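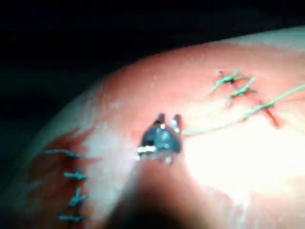
What does "hegemony" mean in this course? It means a group leading others mainly by getting them to agree, so that its way of seeing things starts to pass for common sense. Force is still around, but it stays in the background most of the time.

Handout 2, political theory, posted 3/17/19

Okay, so last week we got stuck on consent, and I promised to write something up. A few of you wanted to know how it differs from plain old obedience. I think the easiest way in is to ask what a person would say if you asked why they follow a rule. "I'd get fined" is obedience. "Well, that's just how it's done" is much closer to what we're after (and a lot harder to argue with!).

Our case is Lendska, the mill town in the Quinlan reader. Start at page 96 and keep going until the strike. The Irkine company owned the houses, sure, but it also paid for the school and the Sunday band, and the workers were proud of that band. Look for the places where the workers defend the company in their own words – mark them, we'll read a couple out loud.
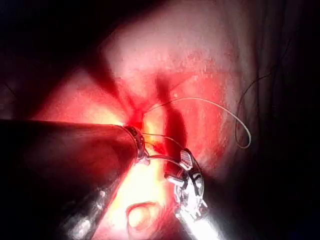

Civil society is the term people mix up most, so let me go slowly. For us it covers churches, clubs, newspapers, schools, unions – the places where opinions get made without a police officer in the room. The state proper is the courts, the army, the tax office. I like to keep the two apart on the board even though in real life they work together, a bit like the two instruments here, one big and dark up close, the other bright silver with grooves on its jaw: you can tell them apart easily enough, and you'd still want to study them as a pair. Some writers fold both into one wider idea of the state. Sollent does this in chapter 2, and I'm still not sure I buy it.

For next time, read Sollent up to page 189 (skip the appendix, it's dull) and bring half a page on this: could the Lendska band have turned against the company? Pick a side. Messy handwriting is fine, and so is changing your mind halfway down.

The longer essay isn't due until June, so don't panic about that one yet.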